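Bench rules for shared robot cells - speaker notes
Clifford Melnyk, Curnby, 2022-01-22

Opening. Thank the hosts. Mention that the Stemier site rulebook runs to 135 pages and that I have met one person who finished it. He wrote it.

Ask for hands: who has a rule at work that everyone signs and no one follows? Wait. Let them look at their shoes.

Slide 2. The Chisholm near miss. Arm restarted after a lunch break with a hand in the cell. No injury. The report blamed "operator awareness", a phrase meaning we have run out of ideas. The restart button was out of sight of the cell. Move the button.

Slide 3. What we kept. Eleven rules, one side of paper, read aloud at handover. If a rule needs a footnote, rewrite it.

Slide 4. Power and light at the bench. Go slowly, this one starts arguments.

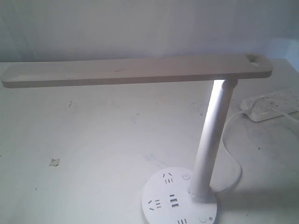

Desk lamp with sockets and charging ports in its base, power strip behind.

Ask the room what may be plugged into that base. Phones, yes. Teach pendant charger, no - it gets its own marked outlet. Controllers never go on a strip. Lamp cord stays out of the arm's reach, and reach means full reach, with the gripper on. Goltgate will disagree. Let them, then move on.

Close. Review in July. Take questions, 3 at most, then tea.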